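8/7/22

So we have been in the new place in Marnedbridge since April and I'm only now getting to the part where I walk around with a trash bag and pick up all the little stuff. You know the stuff I mean. Receipts. Bits of packing paper. The tissue you used to wipe a leaf and then set down "for a second" and found again the next morning behind a pot.

I gave myself one rule this weekend: plant corner first, everything else after. The plant corner is the part of the living room I like most and it was also the part that looked the worst, which bugged me every single time I sat down with my coffee. I kept telling myself I'd get to it once the bookcase was up. Well, the bookcase is up (crooked, but up) and I ran out of excuses.

First thing I did was move the trash can. I have one of those small round ones that normally lives in the bathroom, and I finally figured out that if I carry it with me I clean up about twice as much. If the can is in the other room, I make a little pile, and then I have to deal with the pile. Fresh bag in, edge folded well over the rim so it doesn't slide down the first time something lands in it, and off we go. I buy the thin light blue bags, a roll of 101 from the Carrasco store down the hill. 101! I have no idea why it isn't an even hundred but I am not going to argue with a free bag.

Then there's the cardboard box. I'm not proud of how long we have been living with cardboard boxes. I leave one open on the floor while I'm tidying and it gets everything that isn't trash but also doesn't belong there: phone chargers, a single sock, the screwdriver I looked for all through June. When I'm done I take the box around the apartment and put things back where they go. My friend Milagros Farías taught me that when she helped us unpack, and she was very strict about it. No stopping halfway to put one thing away! You'll end up in the kitchen eating crackers. (She knows me.) 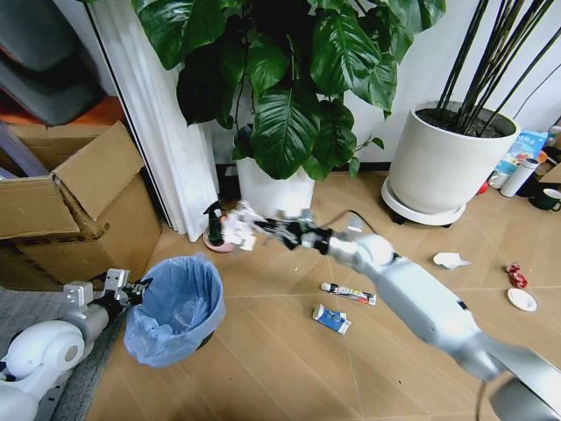 Anyway, back to the paper. I wipe the leaves on the big plant every couple of weeks, mostly with whatever paper is closest, and a wad of it always ends up on the floor near the planters. I should use a cloth. I own cloths! They're in a drawer and the paper is right there, so paper it is. At least now it goes straight in the can instead of under the furniture.

A few people asked about the big leafy one after my last post, and I still can't tell you what it is. It was a hand-me-down and the tag was long gone. It has those wide glossy leaves that show every speck of dust, and it drinks like crazy in this heat. I keep a little green spray bottle on a saucer by the curtain so I can mist it when I walk past. The saucer was Milagros's idea too, after she saw the ring the bottle left on our old floor. It's a pinkish red one that lost its cup years ago and I'm so glad I held on to it.

And please, if you have a heavy pot, get it up on wheels. I resisted for ages because I thought plant caddies were fussy, and then I tried to drag a full planter out from the wall to sweep behind it and my back had opinions for 5 days. Now I just roll it out, sweep, and roll it back. The sweeping matters more than I expected with this light floor, because potting soil gets into the seams between the boards and a damp mop only turns it to mud. Dry broom first, then the vacuum with the skinny attachment, then the mop if you still have any energy. I didn't.

The rug is next. It's gray and textured and it hides crumbs extremely well, so I've been letting it. I shook one end of it off the balcony and decided I did not want to know about the other end until tomorrow.

Still on my list: hem the white curtain (it reaches right down to the floor and picks up dust), find a lidded basket for the chargers, and flatten the last of the boxes before recycling. If anybody has a basket they love, tell me in the comments. Nothing too big, it has to fit next to the chair.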